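I bought the Rarutano fruit print cloth in June to replace two plain tea towels that had gone grey. It has been in use ever since, mostly on the small kitchen table and sometimes over rising dough or a bowl of salad. I paid full price for it from Edetine, plus postage.

## What you get

One square cloth with a hemmed edge, folded in a paper sleeve. The listing calls it a "multi-use kitchen square", so it sits somewhere between a large napkin and a very small tablecloth. The label on mine says 100 per cent cotton and gives a wash temperature of 40 degrees. There was no spare thread and no leaflet, and I didn't need either.

Edetine sold it in two prints when I ordered. I chose the fruit one over the blue stripe, mainly to go with a set of yellow bowls. The background is a pale minty green and the slices are large, in yellow and orange for the most part. It is a cheerful pattern and shows up well on a white table. If you prefer plain linens you will probably find it too busy. 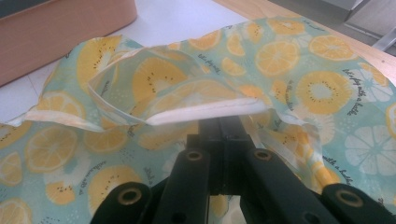 The colours on the website looked stronger to me than the cloth did out of the sleeve. I had expected a proper bright green. I wouldn't send it back for that, but anyone trying to match curtains or a blind should order one and look at it in daylight before buying more.

## The fabric

It is thin. Put it over a dark bowl and you can tell the bowl is dark. For covering food this is fine, and it keeps the flies off without pressing down on anything soft. As a table covering it is less good. It doesn't have the weight to lie flat by itself and it moves when you slide a plate across it. I put the fruit bowl in the middle and that holds it well enough.

It creases very easily. Straight from the drawer it has fold lines, and straight from the line it has all the others. Ironing takes a couple of minutes on a medium setting, and I do it from the back so as not to go over the print with a hot iron. Most weeks I don't bother.

The back is much paler than the front, so there is a right side and a wrong side. This matters if you use it as a bread basket liner, where the corners flop over and you see the back of them. The Hurkik cloth I had before was woven in colour and looked the same on both sides. It was also thicker, cost more, and took a day to dry in winter.

## The hem

The hem is narrow and white, and I have mixed feelings about it. It makes a neat border when the cloth is pressed. When it isn't, the edge curls over and shows more white than I would like. One corner on mine was bulky where the two folds met, and the stitching there had a long tail of thread that I snipped off on the first day.
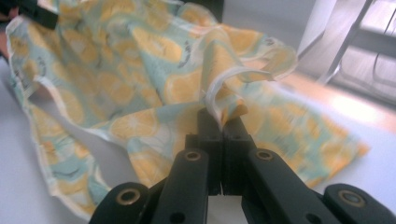

**Does it shrink in the wash?**

Mine lost a little in the first wash and has stayed the same size since. After 16 washes, all at 40, the hem is slightly tighter than the middle, so the cloth puckers a bit along two sides until it is ironed.

The print has held up better than I thought it would. There is some fading along the lines where I always fold it. Tea came out with ordinary powder. Turmeric did not come out, but it landed on a yellow slice and I can live with it there.

## Drying up with it

I tried it as a tea towel for a fortnight. For the first few washes it pushed water about without soaking much up. It got better after that and is now all right for glasses and cutlery, with no fluff left behind. It is wet through after one rack of dishes. For pans I still reach for the old waffle towels.

It does dry quickly. On the rail by the back door it is ready in a morning, and it folds down small enough to go in the picnic bag without taking up room.

## Compared with the Ra cloth

A friend lent me the Ra version, which is a similar size and a little heavier. It lies flatter and dries dishes better. It only comes in plain colours, and it sheds for the first few washes. For a table I would buy the Ra. For covering bowls, lining a basket or wrapping a loaf to take somewhere, the Rarutano is lighter and easier to tuck in.
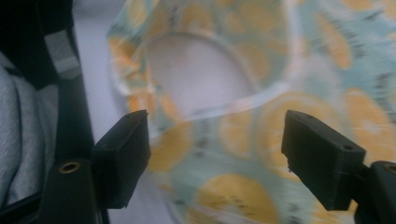
*Page last changed: Apr 2, 2024*

## Buying notes

Edetine lists it as item 259 under table linen, so searching for "tea towel" won't find it. Orders for a single cloth come in an ordinary envelope through the letterbox. The stripe was out of stock when I last looked, and the fruit print was still there.

I would buy it again for the basket and the bowls, at a lower price. Wash it a few times before using it on dishes, and check the corners for loose threads first.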